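### 3.2 Tabletop layout and small kitchen tasks

The study looks at how people set out a shared work surface when several small cooking jobs compete for the same space. All sessions used the Hera layout, in which a round white table carries one large white tray with a raised rim. The tray marks the working area. Anything on the tabletop outside it counts as stored, even when it is within easy reach.

Each session drew its objects from the Didell list, a set of ordinary kitchen items chosen for differences in height, weight and ease of handling. Dry ingredients were assigned to the tray. In the coffee layout, beans are present both on a plate and in a measuring cup, and the spoon lies next to the plate.
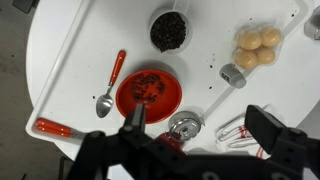

*Figure 3(a). Coffee layout, seen from above: red plate with beans, filled measuring cup, and teaspoon with an orange handle.*

Stray beans were left where they fell until the end of a session. We had planned to clear them between tasks, but in the July pilot this added 11 seconds per task and told us little about how the surface was being used. Crumbs and other small debris were treated the same way.

Cups, bowls and lids take up more room than their contents call for. A lid laid flat uses as much of the surface as a small bowl, and it tends to stay wherever it was first put down. Our coding sheet therefore lists lids as separate objects. Mugs were coded by whether they stood among the bowls or behind them, as a mug at the back is harder to reach once the middle of the tray has filled up. 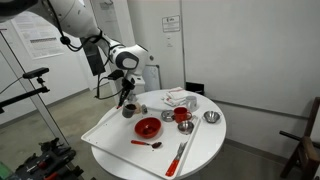
### 3.3 Egg layout

The second layout replaces the beans with packaged eggs. The package stays closed during setup and goes near the middle of the tray, with a shaker behind it. A red bowl is kept to the right, where it can receive ingredients or have a tool held over it. The small steel pot stands at the front left of the table, and a white towel with red stripes is folded toward the back. 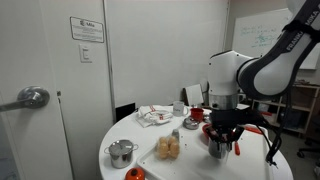
Objects at the back of the table were moved less often than those on the tray. Across 250 coded sessions we logged 3050 object moves, and 800 of these began outside the tray. The towel was the main exception — it was often picked up and put back in a looser fold, which we did not count as a change of position.

Grating was coded over the bowl only. Grating onto the open tray was dropped from the Hakim coding scheme after the pilot, as the end of the task could not be judged reliably from the material left on the surface.

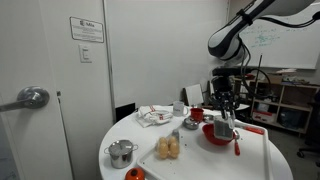 *Figure 3(b). Egg layout with the box grater upright over the red bowl; the covered pot is at the front left, off the tray.*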